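Drullwood Community Help > Home and Laundry

Folding slippery jerseys and fleecy shorts so they stay folded

Posted by walwood_wendy, 30 Jul 2019

Hi all, hoping one of you laundry people can sort me out. I've taken over the kit for our social basketball mob (we play out at the Walwood hall, nothing serious) and I cannot for the life of me get the tops to stay folded. They're that mesh stuff and they just slither. I fold one, put it on the pile, turn around to grab the next one and the whole lot has slid sideways.

Half the team wear whatever red top they've got at home, so it's a proper mixed bag. Some have the big thick striped trim at the neck and bottom, some have hardly any trim at all. The trimmed ones are worse! The edges are heavier than the middle, or they feel it anyway, and they want to flop out of the fold.

I don't have a big table so I've been doing it all on a flat padded surface against the wall, which is kind to my back but maybe not the best for getting a crisp edge?
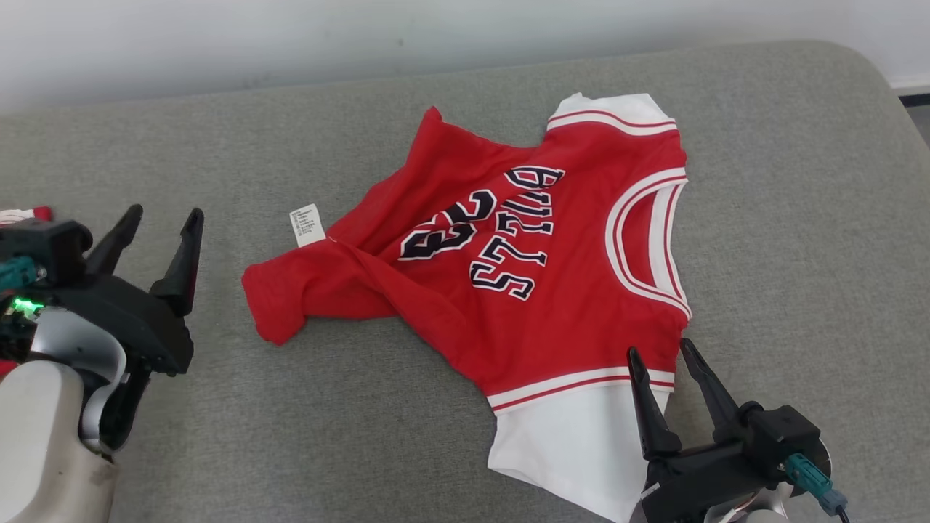
Bulls top, number 23, crumpled and partly folded

So, first thing: is there a way of folding these that doesn't need ironing? I read the label on one of mine and it said no iron on the print, and I'm not game to try it after what I did to my nephew's footy jumper in May.

Second thing is the shorts. We've got fleecy ones with elastic waists, and the waist bunches up so much that I never end up with a flat bit to start from. Do you fold them in half leg to leg, or roll them? And what do you do with drawstrings? Mine come out of the wash in a knot every single time.

I've got two drawers and one sports bag to fit it all into, and the bag zip is already a bit dodgy. Any help appreciated, even if it's just "give up and use hangers".

Octavio Restrepo

G'day Wendy. I did the washing for a junior club for years, so I've folded more mesh than I care to remember. You don't need the iron.

Lay the top face down so the lettering is against the surface. Grab it by the shoulders first and give it one good shake, then put it down and smooth from the neck towards the hem with the flat of your hand. Don't pull sideways, mesh stretches and then you're chasing it all day. Fold one side in to about the middle of the back, then the other side over it, so you've got a long strip. Now fold the hem up a third of the way, and then again, so the collar ends up on the outside. With the thick trim at the neck you'll get a fairly firm edge there, and that edge wants to face the front of the drawer.

The bit that makes it stay put is standing them up. Don't pile them! Stand them in a row like books and let them lean on each other. If the row is too short to hold itself up, an old shoebox in the drawer does the trick. I used a Nosenix drawer divider for a while but the shoebox was just as good and I didn't cry when it got squashed.

A padded surface is fine for the tops. I used to do mine on a bed. If you want a sharper crease, stick a big chopping board or a tray underneath and fold on that.

Now, shorts.
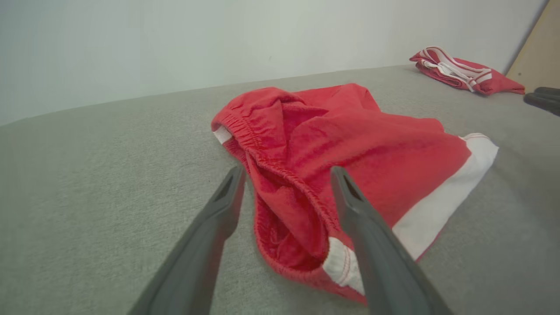
Drullwood Community Help – Home and Laundry Team

When the waistband is scrunched up and folded over on itself like the red pair there, I wouldn't try to fold a thing until it's sorted. Put a hand inside each side of the waist and stretch it out a couple of times. The gathers even up and you can find the side seams. After that it's leg on leg, side stripe to the outside if they've got one, and tuck the pointy bit at the crotch back in so you've got a rectangle. Then waist down to the leg opening, and once more if the drawer is shallow.

For drawstrings, tie a loose bow before they go in the wash and leave it tied. When you fold, the cords go inside. I see the other red one up the back has its white cords sitting out on top, and those are the ones that will catch in your zip!

One more thing, fleece takes up a lot more room than mesh, so give the shorts the deeper drawer.

Priya_in_Unnithan

Roll them. I roll everything. Rubber band round the middle if it's going in a bag.

tealeaf400

I mostly agree with Octavio but for the bag I'd do it differently (sorry Octavio!). Standing up is great in a drawer, and then the minute you pick up a sports bag it all ends up in one corner. For the bag I bundle each person's gear: top laid flat on its front, folded shorts in the middle, then sleeves or sides in and wrap the whole lot up from the bottom. It comes out as a neat little parcel and you can hand them out at the hall without digging around. A strip of masking tape with the name on it if your lot can't tell their reds apart, mine couldn't.

About the ironing, if the top has a really stubborn crease, hang it in the bathroom while somebody has a shower. Works on mesh pretty well. Doesn't do much for fleece but fleece hides it anyway.

Can't help with the zip. Candle wax?

walwood_wendy

Oh you're all legends, thank you. Tried the shoebox tonight and the tops are standing up on their own! Going to do the parcels for the bag. Had a go at rolling too, Priya, but I ran out of rubber bands after the second one. Loose bows from now on, and I'll report back on the candle wax.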